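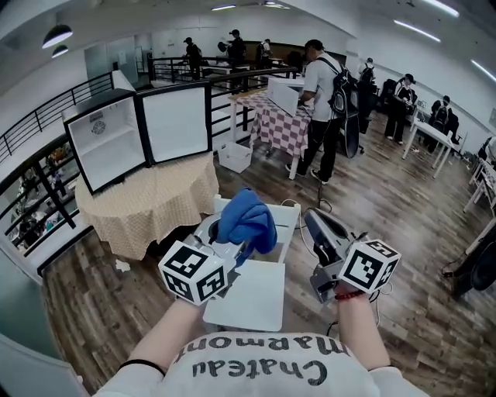

Section 3: Setting up a public reading of your statement

By now your group has agreed on a text, and that's the hard part, so well done! What follows takes you from the finished statement to the moment someone reads it aloud in the square, and it assumes you're working from the Brevamo organizer kit.

1. Let the town office know where and when you plan to gather. In Dodivholm that means filling in the short assembly notice at the front desk, and other towns will have something much like it. Ask for a stamped copy and keep it with you all day.

2. Choose your readers. Two or three voices are plenty, and it's lovely when at least one of them comes from a neighborhood the statement talks about.

3. Print the statement in large type on one side of the paper only, and number the pages. (You'd be surprised how fast a breeze can shuffle a speech.)

4. Set the Saltis loudspeaker on its stand and turn the volume knob to 5. Have a friend walk to the far side of the square and wave if they can hear you. Go up to 6 if the traffic is heavy.

Caution: Keep the speaker cable away from steps and doorways, and tape it down wherever people will be walking.

5. Read the whole thing through once, out loud, at the pace you mean to use. If it runs past six minutes, trim it now while everybody is still in a good mood.

6. Hand out the signature sheets after the reading, when people know what they're being asked to put their names to.

Note: A petition needs 3,000 signatures before the regional assembly has to answer it. Sheets with a missing street address are set aside, so do look each one over before you thank the signer and let them go.

7. Give reporters a clean copy with a phone number at the bottom. Ovidiu Cârstea's cover letter for the Šimek Street campaign is in the back of the kit, and you're very welcome to borrow its layout.

If the police ask you to move, show the stamped copy and stay friendly. Section 4 goes through what to say and whom to call.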